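5. Comparing two hands on the same arm

Use this section when you have more than one gripper to choose from and want to know which one suits your parts. You will run the same set of picks with each hand, keep the log files, and read them side by side. Allow a full morning for two hands. Swapping the hand is quick, but calibration has to be repeated after every swap.

The steps assume the arm is already mounted and homed (Section 3) and that the Bhuiyan controller is on the network (Section 4).

5.1 Before you start

You need:

Test hand A, the Turdale five-finger
Test hand B, the Jokenberg two-jaw
A laptop with Zesance Bench installed
A divided tray
Thin, flat items such as cards, booklets or magazines
At least one boxed item
Tape for marking positions on the table

Note: Use the same items for both hands. Card stock softens at the corners with handling, so put out a fresh set when you change over.

CAUTION: Turn off arm power at the controller before you unplug a hand. The status light stays on for 9 seconds after shutdown. Wait until it goes out.

5.2 Fitting the hand

1. Line up the mark on the wrist with the mark on the hand and push the two together.

2. Tighten the collar by hand until it stops. Do not use a wrench.

3. Plug in the signal cable first, then the power cable.

4. Strap the cables to the wrist with enough slack for a full turn in each direction. If a cable pulls tight at either end of the turn, undo the strap and start over.

5. Turn on arm power. In Zesance Bench, open Tools and choose Identify Hand. The name of the hand should appear in the bottom bar.

Note: If the bottom bar says Unknown Device, the signal cable is probably not seated. Power down before you touch it.

5.3 Calibrating

1. Clear the space under the hand and choose Calibrate. The fingers open fully, close fully, and return to half open.

2. Set the camera exposure by hand. Auto exposure changes between runs and makes the two sets of video hard to compare. This matters most for the wrist camera, which often ends up pointing at ceiling lights when the hand tilts.

3. Check the head camera view. The whole tray should be in it, along with any item lying beside the tray.

4. Save the calibration under the name of the hand. Do not reuse the file from the other hand, even if the numbers look close.

5.4 Running the picks

1. Tape the corners of the tray position so it can go back to the same spot.

2. Set grip force to 9 for flat items. Raise it one step at a time if items slip.

3. Set approach speed to 100. The default of 144 is fine for boxes but tends to push thin covers flat against the table before the fingers can get under an edge.

4. Start recording on both cameras, then start the run.

5. Work through the flat items first and the boxed item last.

6. After each attempt, mark it Held, Slipped or Missed. Mark Slipped if the item moves in the hand at all, even if it stays off the table.

7. Stop recording, power down, and repeat from 5.2 with the second hand.

CAUTION: Anyone sitting at the table during a run should keep hands and cables on their own side of the tray. Keep the stop button within reach.

Note: A run that stops with error 975 has lost contact with the wrist camera. The log up to that point is good. Restart from the item that was interrupted.

5.5 Reading the results

Open both logs in Zesance Bench and choose Compare. Look at the Slipped column before the Missed column. Misses can often be fixed with a better approach angle - slips usually mean the fingertip is wrong for the material. Check each slip against the wrist video, where you can see how the fingertip meets the cover. The head video is better for judging approach height and clearance over the tray walls.

Head camera, head camera, wrist camera:

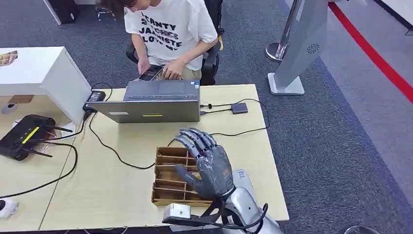
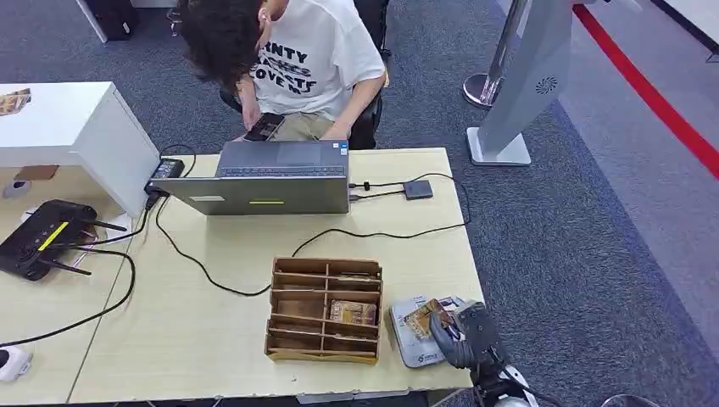
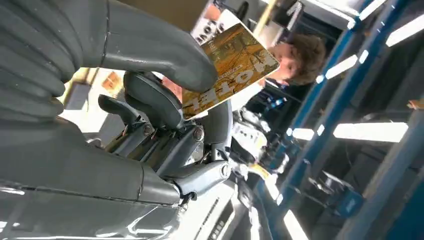 Mohit Rastogi wrote in to say that he gets cleaner comparisons by running hand A, then hand B, then hand A again, with the third run used only to check that the arm itself has not drifted. He also drops approach speed below 100 for glossy covers, and he would like to see grip force logged per finger in the next release of Zesance Bench.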